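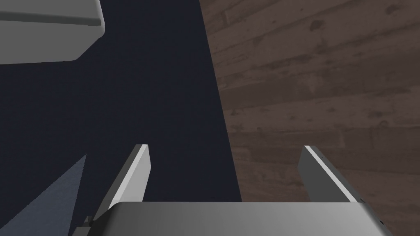
Why Does My Bread Taste Like Nothing? A Sourdough Report
By Ah-rin Wang
Food and Society, final project, handed in 27/10/2022

So I picked sourdough because I already had a starter living in my fridge and I figured that was half the work done. It was not half the work! The starter had been in there since summer and smelled like nail polish remover, and my first week went into feeding it back to life.

My question was pretty simple: does a long, cold rise make bread taste more sour than a short, warm one? My grandma says yes, every cookbook I own says yes, but I wanted to taste it for myself (and get other people to taste it too).

What I did

I baked 4 loaves from the same recipe, all with white bread flour, water, salt and the same starter. Two of them rose on the kitchen counter and went into the oven the same evening. The other two went into the fridge overnight. I tried to keep everything else the same, but my oven runs hot on the left side, so one of the counter loaves came out a lot darker than its twin. I kept it in the test anyway – I didn't have enough flour for another one.

Tumelo Xaba let me set up a tasting table outside the Yeoh building at lunch. People tried a small piece from each batch and marked which one was more sour and which one they'd want to eat again. I got 70 filled-in slips back, plus a few with only doodles on them.

What I found

Most people picked the fridge bread as more sour, so grandma wins that one. What I didn't see coming was that plenty of the same people said they'd rather eat the counter bread. Lesego Zulu wrote "too much like vinegar" on her slip and underlined it. Lambros Tsoukalas went back for thirds of the fridge bread, so it really does depend who you ask.

What I'd change

I should have switched the order people tasted in. Everyone had the counter bread first, and that probably made the second one seem stronger. I'd also use a rye starter next time and compare it with the white one.

Thanks to Reshma Van der Merwe for lending me her Dutch oven, and sorry again about the lid. My recipe and the blank tasting slip are at the back of the folder.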